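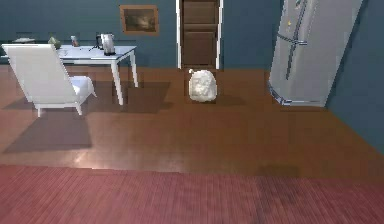 *White armchair and table, rendered interior.*

# Tillero Tryout Tables

Welcome, and thanks for stopping by! This repository holds game-by-game records for minor league hockey players who went to camp on a tryout deal, and what became of them over the season that followed. I started it as one messy spreadsheet because I kept losing arguments about fourth-line centers, and it has grown a good deal since then (the arguments have not gone any better).

## What you get

- `players.csv`: one row per player, 76 in all, with position, shooting hand and age at the start of camp
- `games.csv`: 4000 rows, one per player per game, with goals, assists, shots, penalty minutes and ice time
- `camps.csv`: who invited whom, and how it ended (signed, released, sent down)
- `notes.md`: my running remarks on odd cases, worth a read before you write to me about one of them

Everything joins on `player_id`. Please don't join on last name. I did that for a whole winter and gave one poor defenseman two careers.

## Where the numbers come from

Most of the rows were typed in by hand from printed game sheets put out by three clubs, Wiltberg, Nilsuwan and Premden. Wiltberg's sheets are lovely and clear. Premden's are harder going, especially the penalty column, where a 2 and a 7 can look very much alike, so I checked those against the box scores wherever I could find them.

Ice time is the weak spot. Only 69 of the players have it for every game they dressed for. The rest have blanks, and a blank means "not recorded." It never means zero, so be careful when you take averages!

## Getting started

```
import pandas as pd
games = pd.read_csv("games.csv")
players = pd.read_csv("players.csv")
df = games.merge(players, on="player_id")
```

Dates are stored as game numbers within a season, so sort by `season` and then `game_no`.

## Known problems

- Playoff games are missing for Nilsuwan. I have the sheets in a box and will get to them.
- A player traded mid-season keeps the same `player_id`, but his `club` value changes on the first game with the new team, even when he was a healthy scratch before that.
- Shootout goals are left out of `goals`, which will make a few totals look low next to the club programs.

## Updates and fixes

I try to push corrections on Tuesday evenings during the season, and a bigger cleanup goes in every February. If you spot a mistake, open an issue with the `player_id` and `game_no`, and attach a scan of the sheet if you happen to have one. Old programs are very welcome too, coffee rings and all.

## License

Free to use and share, with a mention of Tillero Tryout Tables somewhere in your write-up.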